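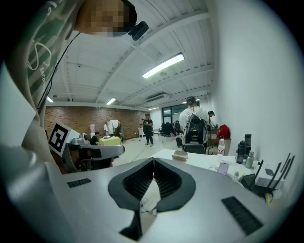

**Two hand-held grippers, several people in one room: how do you keep the demonstrations usable?**

Posted by Kalkidan Worku, 2025-03-29

We are gathering demonstrations for a policy that should learn table tasks with two arms. We do not use teleoperation. The operator holds a gripper in each hand, with a camera on the gripper, and also wears a small camera on the head. One of our units has an upright marker card, and we use it to find where one gripper is with respect to the other.

Until now we have 707 episodes. After the first cleaning only 521 remain, and I think this is too much loss. Of the rejected ones, 118 lost tracking in the middle, and the others have different faults (operator stopped, object fell, wrong task name).

My colleague says that the problem is the room. It is long, with ceiling lights, a brick wall on one side and a plain white wall on the other. Also there are other persons in it during recording, and they walk. I am not sure that he is right. Should I ask everybody to leave, or is it good for the learning to have people in the background? We cannot get another room before May.

**Anselmo Lozano**

I had nearly the same trouble with the set we call Grilar. Before you empty the room, please separate the lost episodes by direction. For each one, write which way the gripper camera was facing when the tracking was lost. In our case most of them were facing the plain wall. There is little texture on such a wall, so the tracker has few points to hold. We put up some printed posters at uneven heights and the losses became much fewer.

People who stay far away are not a big problem for us. A person who passes close to the lens is worse, because he covers a large part of the view and the tracker believes that the camera is moving. We keep a free space of 2 metres on every side of the operator, and the others may work as usual. I would not remove them completely, if your robot must later work in rooms with people.

Two more things:

- Fix the exposure before the session. With long lamps on the ceiling, automatic exposure changes each time the wrist turns up.
- Check that the marker card is flat and firmly fixed. Ours became a little bent, and we noticed it only after 198 episodes.

Blur the faces also, before you share anything outside of your group.

**Sjöberg**

just record more, 521 is nothing anyway

**Kalkidan Worku**

Thank you, Anselmo. I sorted the 118 by direction as you wrote, and the larger part is facing the white wall. I will try the posters first and fix the exposure in the same session. Did you make a new map of the room after you put them up, or did the old map still work?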